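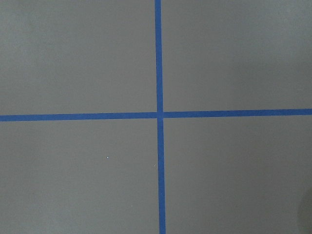

One respondent in Grurnorow remarked that she had never known which quarter her street belonged to until the water bill changed. Replies like hers were common in the August survey.

December 2021
By the Amia Housing Study Group

3.2 Ward boundaries

Figure 1. Four unequal areas divided by two crossing lines of blue tape.

Of 3,295 households contacted, 3,005 returned the form. We left out 41 forms with no street name. Tlapale was surveyed separately, using the older ward list, and its results are given in Section 4. Households within 200 meters of a boundary were asked which ward office they used last.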